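Patching old plaster: setting compound or premixed?

Home Repair > Walls and Ceilings

ashworth_attic
November, 7:40 pm

We bought a place on the Ashworth side of town with plaster walls in the front room and hallway. There are hairline cracks over two of the doors and one bigger crack that runs from the corner of a window to the ceiling. I can push on the plaster next to the big one and it moves a little. The hairlines don't move at all.

My plan was to open the cracks with a scraper, fill with premixed joint compound, tape, sand and paint. The guy at the counter told me to use setting compound, the powder kind you mix with water. It comes in a bag for 80 minutes of working time. Is that worth the trouble for a beginner?

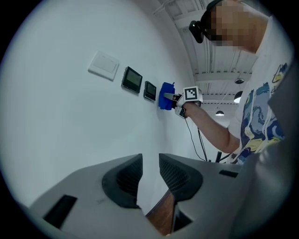
I'd like to be done before we move the furniture in. The hallway can wait, but the front room can't. Budget is small and I already own a six-inch knife, a wider one and a mud pan.

lath_and_later
Joined: March
Posts: 2089

Setting compound for the first coat, premixed for the top two. The powder gets hard by a chemical reaction and shrinks very little, so it's good in a deep crack. Premixed shrinks as it dries and you end up filling the same crack three times.

Before any of that, fix the part that moves. If the plaster has let go of the lath, no filler will hold it. Get plaster washers and screws, pull it back snug, and then fill. Don't crank the screws down or you'll crack it more.

corner_bead
Posts: 193

I disagree on the powder for a first job. It sets in the pan while you're still working out how to hold the knife, and it's miserable to sand. I've used premixed on every crack in my house with paper tape and they've held for six winters. It takes longer, that's all. Thin coats, let each one dry overnight.

Agree on the washers.

lath_and_later

Six winters is fine for hairlines. I wouldn't do it on a crack off a window corner. That one moves with the seasons. And 80 minutes is plenty if you mix small batches. Clean the pan between batches or the old bits will make the new one go off early.

guvbridge_dan
Posts: 1086

Has anyone asked why it cracked? I had one like that in our rental on Guvbridge and it came back twice. The gutter outside was leaking down behind the window trim. Check for staining or soft plaster first. If it's dry and the window opens and shuts fine, go ahead and patch.

Also, if the house is old enough to have plaster, test the paint for lead before you sand anything. Test kits are cheap.

ashworth_attic

No stains that I can find. The window sticks a bit at the top but it did that when we looked at the house in summer too. I'll get a test kit tomorrow.

What about dust? I was going to dry sand and vacuum.

corner_bead

Wet sand it. A damp sponge on premixed leaves almost no dust and you can feather the edge better. Rinse the sponge often. It won't do much on the setting stuff, which is another reason I stay away from it. 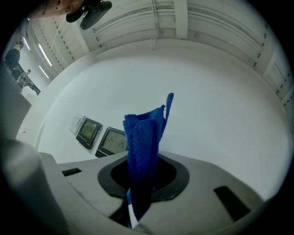 Whatever you do, wipe the wall down and let it dry before primer. Primer over dust will peel when you pull painter's tape off it. I learned that in a bathroom and had to redo a strip next to the ceiling.

guvbridge_dan

Which primer? I've used Ronov on bare compound and it was okay, but it needed two coats. A neighbor likes Nurix and says one is enough. I haven't tried it.

lath_and_later

Either will do. Spot prime the patches, then prime the whole wall if the old paint is glossy. Otherwise the patches show through in side light — worst in a hallway.

ashworth_attic

Lead test came back negative on both door cracks and the window. Bought the washers and a small bag of the 80. I'm going to use powder on the window crack and premixed over the doors, so you both get a wall. Starting on the doors tomorrow morning.

corner_bead

Fair enough. Scrape off any loose paint before you tape.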